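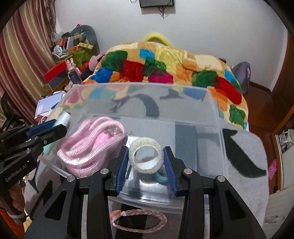 Figura 14. Recipiente transparente con cuerda rosa en su bolsa y rollo de cinta.

4.3 Organización de materiales pequeños en recipientes transparentes

El presente apartado forma parte de la Guía de Orden Doméstico Droltness y se aplica a los recipientes abiertos de plástico transparente destinados a artículos de manualidades, embalaje y costura. Antes de comenzar, retire todo el contenido del recipiente y limpie el interior con un paño seco.

1. Coloque el recipiente sobre una superficie plana y estable. Deje libre a su lado el espacio necesario para clasificar los artículos.

2. Separe los materiales en tres grupos: cuerdas y cordones, cintas adhesivas, y piezas sueltas.

3. Introduzca primero las cuerdas. Las que conserven su bolsa de plástico se guardarán dentro de ella, recogidas en vueltas amplias y sin nudos. Sitúelas junto a una de las paredes laterales.

4. Coloque los rollos de cinta a continuación. Doble el extremo libre de cada rollo 14 mm sobre sí mismo antes de guardarlo.

5. Disponga las tarjetas y hojas de instrucciones en posición vertical, entre la cuerda y los rollos.

6. Compruebe que ningún artículo sobresalga más de 90 mm por encima del borde.

Nota: Los artículos cilíndricos más altos que el recipiente deben guardarse por separado, conforme al apartado 4.5.

Nota: Las cintas transparentes pueden adquirir un tono crema con el tiempo. Pruebe un tramo corto antes de utilizarlas en un embalaje definitivo.

PRECAUCIÓN: No deje bolsas de plástico ni cuerdas al alcance de los niños. Existe riesgo de asfixia y de estrangulamiento.

PRECAUCIÓN: No exponga el recipiente a fuentes de calor ni lo levante por un solo borde cuando esté lleno.

7. Anote el contenido en la ficha Trellby y consérvela con el inventario de la vivienda. Revise la ficha cada 90 días.

Los recambios de fichas se solicitan a Drallari con la referencia 168.

Redacción: Tiziana Amato. Revisión técnica: Dario Cattaneo.
Versión vigente desde el miércoles, 27 de noviembre de 2019.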